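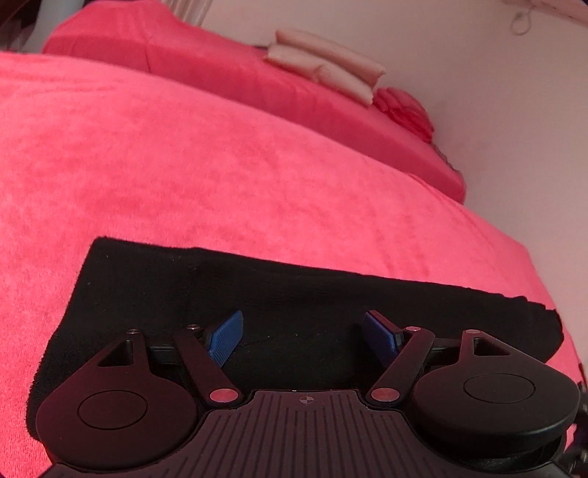 Mailing für Valtosell ist raus, 446 Stück, Auflage diesmal komplett personalisiert. Kurz zum Stand, weil viele gefragt haben: Druck lief am Vormittag durch, Kuvertierung gleich danach, Postauflieferung noch am selben Tag. Beim Umschlag hatten wir lange hin und her überlegt, Weiß oder Farbe. Am Ende die Kombination schwarzes Rechteck auf Rosa. Rosa Hülle, schwarze Karte drin, Text in Weiß. Fällt im Briefkasten auf, kostet kaum mehr. Muster liegen am Empfang, bitte nicht alle mitnehmen.

Was nicht so gut lief: die Adressliste. 41 Dubletten, teils nur wegen Straße/Str. Haben wir von Hand rausgezogen, hat den halben Nachmittag gefressen. Bitte Listen künftig als eine Datei schicken, nicht in drei Teilen und nicht als PDF. Eine Spalte für den Vornamen, eine für den Nachnamen, Anrede extra. Wer unsicher ist: Vorlage anfordern, kommt per Mail zurück.

Odeck: Katalog ist in der Korrektur. Umfang bleibt bei 200 Seiten, Papier innen matt, Umschlag mit Softtouch. Freigabe brauchen wir bis Anfang Oktober, sonst rutscht der Bindetermin. Bilddaten für das Kapitel Zubehör fehlen immer noch, die alten sind für die Doppelseite zu klein. Logo bitte als Vektor.

Für Samir machen wir die Plakate zur Neueröffnung, A1 und A3, dazu Handzettel. Der erste Entwurf war dem Kunden zu brav, der zweite sitzt. Farbe wird am Proof abgestimmt und nicht am Bildschirm, da gabs beim letzten mal Ärger mit dem Grün.

Noch was in eigener Sache: Nachdrucke von Visitenkarten gehen jetzt übers Formular auf der Webseite. Über 185 Vorlagen sind schon hinterlegt, einfach Firma auswählen, Namen ändern, abschicken. Predalska ist auch dabei, ebenso die zweisprachigen Karten. Wer seine Vorlage nicht findet, ruft an, vormittags ist immer jemand dran.

Daten für den nächsten Sammeldruck bitte bis 12 Uhr am Abgabetag. Später eingereichtes läuft eine Runde später mit.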